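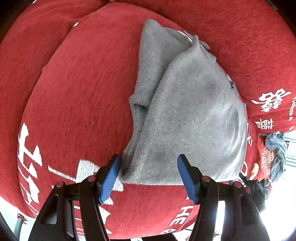
Gray garment on the red padded surface, folded

Laundry > Folding > FAQ: folding on a chair or sofa

Got a pile of emails after the September post so answering the lot in one go. Short answers, I have a load waiting.

Can I really fold on a padded seat? Don't I need a table?

You don't need a table. I folded on a bed for years, then on the sofa. Soft stuff is fine on a soft seat. Shirts with a collar, no, take those to something flat. Fleece, sweats, towels, baby things, go ahead.

My seat bulges in the middle and everything slides off the side.

Mine too. Work on the top of the bulge and let the extra hang over, then bring it back in on the last fold. Or put a tray under. I tried a Rurkeck lap tray, 26 inches wide, ok for kids clothes, too small for a bath towel.

How do I get rid of the wrinkles down one side?

Usually you pulled one corner and not the other. Open it up, hold both corners on the same side, one shake, lay down again. Flat of the hand from the middle out. Don't drag it over the cushion, it only bunches up somewhere else.

Lint. Everywhere. Why?

Pale specks on gray, yes, welcome. Wash towels by themselves, turn the fuzzy stuff inside out, clean the filter before every load and not when you remember. A roller works but do it after folding, only on the outside. Rami Hourani wrote in to say a damp rubber glove is better then a roller. Tried it - he's right, but slow.

Will a red cover bleed onto light clothes? 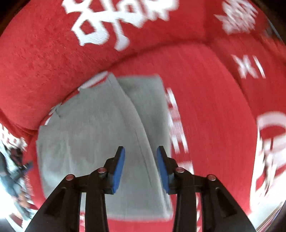
Color rubs off when something is damp, hardly ever when it's dry. So dry all the way before it goes on the seat. Test a new cover first with a white rag, wet it, rub for 30 seconds on a spot at the back. Pink rag, wash the cover again. A light gray piece on red plush, folded long with one side lapped over the other, is the kind of thing you'd notice a stain on right away, so fold those after you did the test.

Halves or thirds?

Thirds for a shelf, halves for a drawer. With thirds the side panels should overlap a bit. If one panel comes out narrower nobody will die, put that side down. Diagonal crease = you started crooked. Start over or live with it.

What about hems and cuffs?

Thick hem goes inside the fold, not at the end, or the stack leans. Ribbed cuffs lay flat first, before anything else. If they bunch up smooth them with two fingers and leave them alone.

How long can I leave a folded pile on the chair?

At my house, until somebody sits on it. Put it away the same evening if you can. The Vilton bins I use are 52 cm deep and take two rows of sweats, standing up on the edge so you can see all of them.

Do you iron any of this?

No.

Do you sell the folding board?

No, and Hostik doesn't make the small one any more, please stop asking lol. Cut one out of a cardboard box. 27 cm wide is good for adult tops.

More questions, leave them below. I read them at night mostly.

Comments

Américo Cunha
The thing about the hem going inside fixed my leaning stack. Thank you.

Amândio Salgado
Disagree on halves for a drawer. Rolled is better, takes less room and you can see the colors.

Vasco Cunha
What do you do with fitted sheets on a sofa? Mine ends up a ball every time.

Hélder Brandão
@Vasco same. I put it in the pillowcase and close the door.

This site uses cookies to remember your settings and count visits. By continuing to read you accept this. Manage cookies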